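Old office desktop as a file server: power draw and drive questions

tmcgill_77
Posted 2023-12-18

I have a retired office tower from the Willdale branch that I want to turn into a file server for the house. It has four SATA ports, one of them used by the optical drive. Plan is two large disks mirrored plus a small SSD for the system. Before I spend money on disks I would like to know whether the idle power makes the whole thing pointless. Measured at the wall with a Leitner plug meter it idles at 62 W with the original hard disk and a discrete graphics card fitted. No load other than a desktop session sitting there.

Electricity here is 19 cents per kWh.

---

parallax_error

62 W continuous is 543 kWh a year, so $103 at your rate. Pull the graphics card first. If the board has onboard video you don't need the card at all, and if it doesn't, most of these will still boot headless once you turn off "halt on error" in the BIOS. Old cards idle anywhere from 8 to 25 W.

Second thing is the power supply. Office towers of that age shipped with units that do poorly at low load. You will not fix that cheaply, because some of them use a connector that isn't standard.

---

oldcopper

I disagree with the order. Disks first. Two 3.5 inch drives spinning all day are 10 W or more between them, and spinning them down on a mirrored array is asking for trouble. Work out how much space you really need. If the answer fits on SSDs then the rest of the discussion gets much shorter.

---

parallax_error

Spin-down on a mirror is fine if the timeout is sane. I have run a pair with a 60 minute timeout for years. Start/stop count on the older one is 3,860, and the data sheet rating is well above that. The trouble comes from people who set five minutes and then have something polling the disks every six.

---

oldcopper

A sample of one pair. Mine went the other way: two drives from the same batch, 20 minute timeout, the first started reallocating sectors in October and the second followed while the mirror was rebuilding. I can't prove it was the spin-down. I leave them spinning now.

---

tmcgill_77

Data is 1.4 TB today, mostly scanned drawings and photos. Growth is slow. I would rather have big disks and not think about it.

Took the card out tonight. The board does have onboard video. Idle is now 47 W, so the card was costing 15 W to show a login prompt.

---

parallax_error

That's $25 a year back. Now check these, in this order:

C-states enabled in the BIOS. Office images often had them turned off.
Audio, serial and parallel ports disabled.
Optical drive unplugged, which also frees the fourth port.
Link power management for SATA set in the operating system.

Measure after each one and not only at the end, or you won't know which one mattered.

---

bririne_user

Is anyone going to mention memory? If he is keeping the only copy of scanned drawings on this, I would want ECC, and an office board won't have it. I moved off a similar tower onto a Bririne microserver for that reason.

---

oldcopper

ECC is nice to have. It is no substitute for a second copy on a different machine, and a second copy costs less than a new server. A mirror protects against one dead disk. It does nothing about a bad power supply that takes out both, or someone deleting the wrong folder.

---

bririne_user

Nobody said it was a substitute. Bit errors get copied to the backup along with everything else. With checksums and bad memory you can end up with a correct checksum for the wrong data.

---

oldcopper

Then run a memory test overnight before putting it in service and again once a year. I have done that on every machine here and found one bad module in 9 years.

---

tmcgill_77

There is already a second copy on a USB disk at my office, refreshed monthly. I will run the memory test.

Numbers after the list: C-states were off. Turning them on took idle from 47 to 36 W. Ports and audio, 1 W together. Optical drive, 1 W. SATA link setting made no difference I could read on the meter. So 34 W with the original disk still in. All measured with the graphics card out; it is back in its slot for now, and the side panel is still off.
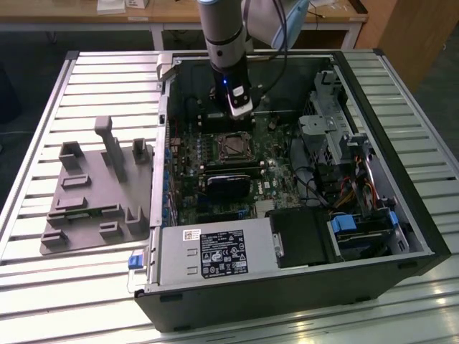

Does the CMOS battery need replacing on a board this old before it goes into service?

Replace it while the case is open. It is usually a CR2032, and a dead one can make the BIOS fall back to defaults after a power cut, so your C-state settings would be lost and a headless box may stop at a prompt.

---

parallax_error

34 is good for that generation. I would stop there. The remaining savings are in the power supply and the payback is too long.

For reference, the disk I pulled from my own Drevar tower last month had 3,042 hours on it and SMART was clean, so office disks are not always worn out. I would still use new ones for the mirror. The old one is fine as a scratch disk.

---

oldcopper

Buy the two from different sellers or at least different batches. And label the cables with the drive serial numbers before you close it up. Finding the failed half of a mirror by guessing is how people pull the good one.

---

tmcgill_77

Ordered two 4 TB drives from two shops and a pack of batteries. Timeout will be 60 minutes to start with, and I will log the start/stop count each month. If it climbs faster than once or twice a day I will go with oldcopper and leave them spinning.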